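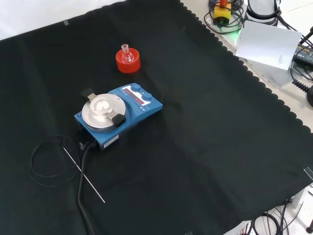
Vanthorpe Celex

The Vanthorpe Celex is a two-door grand touring car which was built by the British firm Vanthorpe in small numbers. It was sold as a coupé from the beginning, and an open version was added later. In total 300 cars were made, of which 68 were open. The name was chosen by the factory and has no known meaning.

Background

Vanthorpe had earlier made only light sports cars with four-cylinder engines. These cars were liked by club racing drivers, but they were noisy and had little room for luggage. The firm wished to offer a more comfortable model to its older customers, who were leaving it for larger makers. A first proposal with four doors was refused as too expensive, and work continued on a shorter car with two doors and two small rear seats.

The body was drawn by the Italian studio Ditetti, which had not worked for a British client before. Ditetti delivered a full-size model in plaster in April, and it was accepted with few changes. The height of the bonnet was raised to clear the carburettors, and the rear lamps were replaced by a simpler type already used on the smaller Vanthorpe models.

Design and engineering

The Celex has a separate steel chassis with a body of aluminium panels. The doors and the boot lid are also of aluminium, while the floor is of steel. An empty coupé weighs 1264 kg. The open car is heavier, as its chassis received two extra cross members behind the seats.

The engine is a straight six with overhead camshafts, placed well back in the chassis. It was bought from an outside supplier and assembled again at the factory with different pistons and a new exhaust manifold. A four-speed manual gearbox was standard. An automatic gearbox could be ordered, but few buyers wanted it. Disc brakes are fitted on all wheels, and the rear axle is held by trailing arms and a Panhard rod.

Inside, the instruments stand in a single row in front of the driver. Early cars have a walnut dashboard. Later cars have a padded one in black vinyl, which is less liked by collectors but does not crack so easily in the sun. The ventilation was a weak point throughout production, and many owners have fitted a stronger fan.

Production

The chassis were built at the Vanthorpe works and sent by road to the coachbuilder Gamage, where the bodies were made, painted and trimmed. This arrangement was slow. A finished car often had to go back to Vanthorpe for its final road test, and then again to Gamage if the paint had suffered on the way. Gamage later took over the road test as well, and the waiting time became shorter.

Because the panels were shaped by hand, they differ a little from one car to the next. A door from one Celex will rarely fit another without work.

Surviving cars

Most of the remaining cars are in Britain, with smaller groups in Belgium and Switzerland. Rust in the rear chassis members is the usual reason for a full restoration. Mechanical parts are fairly easy to find, but the windscreen and the door handles were made only for this model and have to be copied.

See also

Gamage (coachbuilder)
Ditetti
List of British grand touring cars

This page was last edited on 2019-11-21.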